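Fruit, bags and the trouble with bowls

I have been meaning to write about fruit for weeks, and now that it's October and the plums are finished I've run out of excuses. It all started when my lovely big bowl, the one I carried home from Memel wrapped in two jumpers, finally cracked. I was more upset than a bowl deserves. But I have to admit that the fruit at the bottom of it had always gone soft before I got to it, and I'd only find out when I put my thumb through a peach.

Golshifteh Shojaei, my neighbour from when we lived in Alarcón, has kept her fruit in a cheap plastic basket for as long as I've known her. It has holes all the way round and you can give it a rinse under the tap – try doing that with wicker! I used to think it looked a bit like something from a school canteen. I've come round to it completely, and I now think a loud colour is half the pleasure, especially with oranges piled on top.

My other bad habit is the bag. I come in from the market at Plemlow, tip everything out, and leave the bag lying there beside the fruit until teatime, when I want the worktop back. Telma Urrutia, who taught me to make marmalade and has opinions on most things, folds hers into little triangles and keeps them in a drawer. I have tried the triangles. Mine come undone.

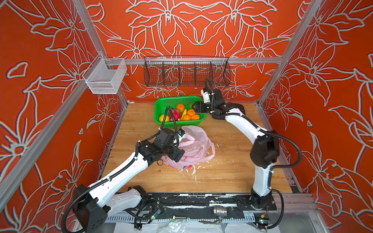 Bananas are the other thing I go back and forth on. Everybody tells me to keep them away from the rest, and I do know they hurry everything else along, but a basket of oranges looks so much more cheerful with a banana tucked in that I usually give in and just eat it first. Lemons I buy one at a time now. Dragon fruit is a treat, and a bit bland if I'm truthful (a squeeze of lime helps no end), but I can't walk past that pink skin without wanting one.

Marmalade will have to wait for the proper oranges in the new year. In the meantime I've got 500 grams of quinces from Golshifteh's tree sitting by the back door, smelling gorgeous, and a recipe that wants the same weight of sugar, so that's my evening sorted. I'll let you know how it sets.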